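Drutier Two-Hand Mobile Unit: Equipment and Planning Page
Supplied and supported by Clevach

The Drutier unit is offered to service counters, front desks and training rooms that handle small everyday items. Buyers are asked to read this page before requesting a quote.

Base package
Two jointed hands, wrist cameras, charging lead and operator software. Hands are finished in dark grey or black.

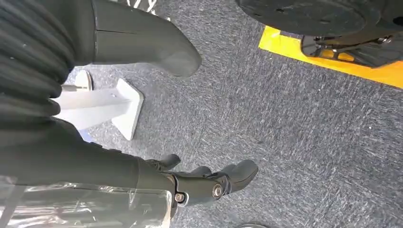 Floor space should be settled before an order is placed. Carpet tile is acceptable. Parking and working zones are to be marked with floor tape, and the tape budgeted as a yearly consumable.
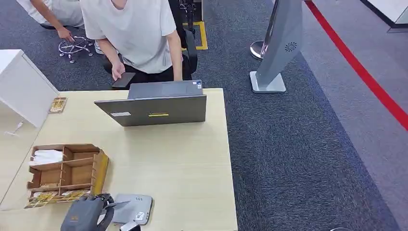

Each site must name 2 trained operators. Training is held at our Dekercombe office every June and is billed separately from the unit. Places are booked through Shuzhen Feng.

Handling of cards and flat items
The standard thumb is suited to plastic cards of the ID type. Thin paper requires the optional fingertip set.

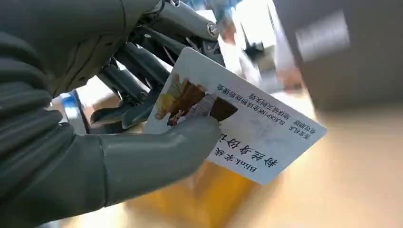 Clear plastic wrist covers are sold in packs of 16. Replacement finger shells are ordered by part number 296. Hands are to be inspected every 500 hours of use, and buyers should allow for one spare hand per site.
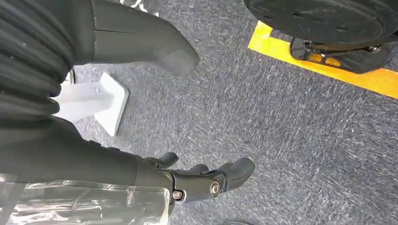 Hand open over carpet, clear cover fitted.

Quotes and site visits: Branwen Price, Equipment Planning, Clevach
Page revised Sep 26, 2021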